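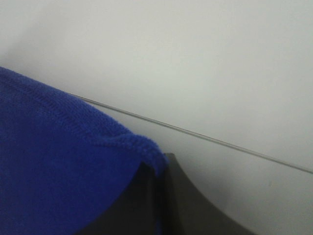
5. Manipulación de textiles: paños y toallas de microfibra

Este capítulo corresponde al módulo textil Vomham para brazos de sobremesa con pinza de dos dedos y cámara de muñeca. Antes de empezar, complete la puesta en marcha del capítulo 3 y la calibración de la cámara del capítulo 4. Si el módulo se ha adquirido con el controlador Kumar, los menús aparecen en el mismo orden, pero el apartado «Textiles» se encuentra dentro de «Aplicaciones».

5.1 Preparación del puesto

1. Despeje la zona de trabajo y cúbrala con una superficie clara y lisa. Si utiliza una tela como cubierta, ténsela y fíjela por los cuatro lados.
2. Oriente la iluminación para que sea suave y uniforme. Evite los focos directos sobre la mesa.
3. Compruebe que la lente de la cámara de muñeca está limpia. Utilice un paño seco, sin alcohol.
4. Coloque el paño plegado dentro del área de alcance, con el pliegue principal orientado hacia el centro de la mesa.
5. Verifique que el recorrido del brazo no cruza cables ni elementos colgados de la pared.

Nota: los paños de color intenso sobre fondo claro se detectan con el perfil «Contraste alto». Para paños blancos, elija otra cubierta o active el perfil «Borde por sombra», que necesita más tiempo de cálculo.

PRECAUCIÓN: mantenga las manos fuera del área de trabajo mientras el indicador del controlador esté en verde. La pinza puede cerrarse sin aviso previo al terminar la detección.

5.2 Enseñanza del punto de agarre

1. En el controlador, abra Textiles > Nuevo artículo y escriba un nombre.
2. Pulse «Modo guiado». El brazo queda libre y puede moverse a mano.
3. Lleve la pinza abierta sobre el borde del paño. Un dedo debe quedar por el lado de la superficie y el otro sobre el tejido.

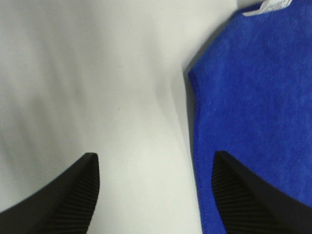 4. Compruebe en la vista de la cámara que el borde pasa entre los dos dedos. No es necesario que quede centrado, pero ninguno de los dedos debe taparlo por completo.
5. Baje la pinza despacio hasta que el controlador muestre «Contacto». No siga empujando.
6. Pulse «Guardar punto».
7. Cierre la pinza con el botón «Cierre suave» y levante el brazo a mano. El tejido debe subir sin deslizarse.
8. Si el tejido se escapa, aumente la fuerza un nivel y repita desde el paso 3.

La fuerza de cierre se ajusta en una escala de 1 a 100. El valor de fábrica para microfibra es 42. Para gasas y tejidos finos, empiece en 18. Los valores se guardan por artículo y no afectan al resto de la biblioteca.

Nota: si el paño lleva etiqueta cosida, evite guardar el punto de agarre sobre ella. La etiqueta resbala entre las almohadillas estriadas y el sistema puede tomarla por una esquina. Marque la zona con la herramienta «Excluir» de la pantalla de edición.

5.3 Ciclo de prueba

1. Vuelva a colocar el paño plegado en la mesa.
2. Seleccione el artículo y pulse «Prueba». El brazo se mueve a velocidad reducida.
3. Observe tres ciclos completos sin intervenir.
4. Si los tres terminan con el mensaje «Correcto», pulse «Validar». El artículo pasa a estar disponible para los programas de plegado y apilado.
5. Si aparece un error, consulte la lista siguiente.

E-T1, borde no encontrado. Revise la iluminación y las arrugas de la cubierta. Las sombras alargadas pueden confundirse con un pliegue.

E-T2, agarre múltiple. La pinza ha tomado más capas de las indicadas. Reduzca la profundidad de bajada en la pantalla de edición.

E-T3, pérdida de tejido. Limpie las almohadillas y compruebe que las estrías no están gastadas ni llenas de pelusa.

E-T4, visión tapada. El tejido cuelga por delante de la cámara. Cambie el punto de agarre o active «Giro de muñeca al elevar».

PRECAUCIÓN: no retire a mano un paño atrapado con la pinza cerrada. Pulse la parada, espere a que se apague el indicador y abra la pinza desde el menú Servicio.

5.4 Limpieza de las almohadillas

La microfibra suelta pelusa, sobre todo cuando es nueva. Cepille las estrías en el sentido de las ranuras al final de cada turno. No utilice aire a presión cerca de la lente. Las almohadillas de recambio se piden por parejas a Saavedra, distribuidor del módulo, o al almacén de Brultville. Después de sustituirlas, repita el ciclo de prueba con cada artículo guardado.

Revisión del capítulo: 20 de julio de 2024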